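Print this article
E-mail this article

4. The workshop build

4.1 Layout and work area

The two-armed machine was put together in the shared workshop at Grerncombe, which is let by the evening to members and has no dedicated robot space. We named it Brodus. The work area is a patch of floor beside a wall and a door, and everything the arms handle is within reach of that patch. No fixtures were bolted down, as the floor has to be handed back clear at the end of each booking. The arms are driven from a single desktop computer, and the control program, Sundo, was written by Wycliffe Lyimo over several months of evenings. It comes to 3626 lines, a good part of which deals with stopping safely.

We chose floor-level clearing as the main job. Most of the home builds we had read about work at a table, where the background is plain and the height of each item is known. On the floor neither holds, and the arms must reach down past their own stand. We also wanted the containers to be ones any member could bring from home, so that the set-up could be repeated without buying special trays.
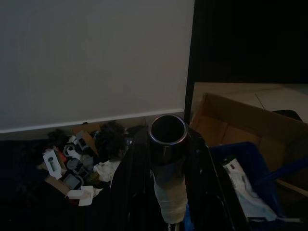

Grip force was set by hand for each class of item and then left alone. Soft packets took the lowest setting, and rigid items the highest that did not mark a painted test piece. Cylinders gave the most trouble during early trials in June, when they tended to turn between the fingers as the wrist tilted. With a dark cylindrical container held upright, as it is here, the silver rim is the only part of the opening that stands out, and the inside is plain black to the wrist camera. Sundo therefore looks for the rim first and works out the axis from it. Where no rim is found the program asks the operator to mark the top on the screen. We did not try to remove this step, which takes a few seconds and is seldom needed with lighter coloured items.

The wrist view is used for the last part of each approach and the head view for everything before it. Switching between the two was done at a fixed distance of 185 mm from the target. An earlier version switched when the item filled a set share of the wrist view, but this failed on large dark items, and we dropped it.

4.2 Long items

Poles and handled tools were treated as a separate class. A pole gripped near one end acts as a lever on the wrist, and the far end is often out of the wrist camera's view altogether. The head camera has to supply the position of the tip. For this class the arm speed was cut to 30 per cent of normal and the second arm was kept still, clear of the path of the pole.
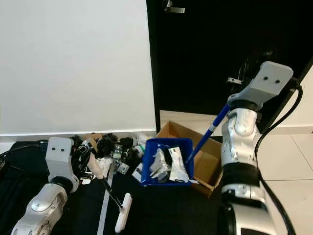

Figure 4. Right arm holding the blue pole, with its tip in the bin; head view.

Tip position was the weak point. The pole and the bin are both blue, and the colour step in Sundo could not be relied on to separate them once the tip passed the near wall. We added a rule that carries the last good estimate forward for 12 image updates before the arm is halted. Pangilinan's method of fitting a straight line along the visible part of the shaft was tried as well and gave a steadier result, at the cost of a slower loop. Both are kept in the program and can be chosen at start-up.

The version described in this section was frozen on January 22, 2022. Later changes to the wrist mounts are covered in Section 6.

Print this article
E-mail this article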